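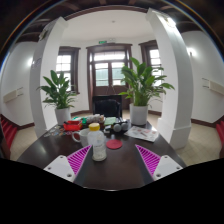 4.2 Labels and storage habits in shared homes

The Clutard survey covered 483 homes, all with at least two adults who bought their own supplies. Each home was asked to list the liquids kept in plastic bottles in the kitchen, laundry and bathroom, to state where each one was stored, and to read the directions for use aloud from the label under normal evening lighting. Reading was scored as complete, partial or failed. A partial score was given when the reader found the correct panel but left out a quantity or a time.

Failed readings were concentrated in bottles with a small wrap-around label. Type size was the strongest single predictor, followed by the contrast between type and background. Label colour had no measurable effect once contrast was taken into account. Age of the reader mattered less than expected, a result that agrees with the earlier Stundov trial, in which readers over 60 were tested at home with their usual glasses on.

Storage position was coded at three heights: below the bench, at bench level and above shoulder level. Bottles kept below the bench were read less often before use, and their owners were more likely to rely on cap colour to tell one product from another. We refer to this as cap sorting. It works well while the set of bottles is stable. It fails when a brand changes its packaging, or when two household members buy different products with similar caps — a common case in shared rentals.

Figure 4. Clear bottle with a yellow screw cap and a white label in small dark type. The cap colour remains easy to identify at a size where the label text does not.
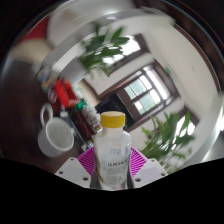

Jairo Ospina
Household Products Group, Londoño

4.3 Effect of a larger directions panel

The second stage tested whether a larger directions panel would reduce cap sorting. A subsample of 100 homes was drawn from the main survey and split evenly between a control group and a group given replacement labels. The replacement labels carried the same wording, with the directions set in larger type and moved to the front. Homes were visited again in October, after 30 days of normal use.

Of the 50 homes with replacement labels, 40 gave a complete reading for every bottle at the second visit. Scores in the control group did not change between visits. Cap sorting was reported less often in the replacement group, although the drop was confined to bottles stored at bench level. People who kept their bottles in a low cupboard went on choosing by cap, whatever the label said.

Two limits should be noted. The Gulten scoring sheet was designed for food packaging and has no category for refilled bottles, so these were left out of the analysis. Self-reported behaviour was also used for the cap sorting measure, and it is likely that some respondents described what they thought was good practice. A diary method would give a better estimate, at a higher cost per home.

The treatment of refilled bottles is taken up in Section 5, together with the cost to producers of relabelling.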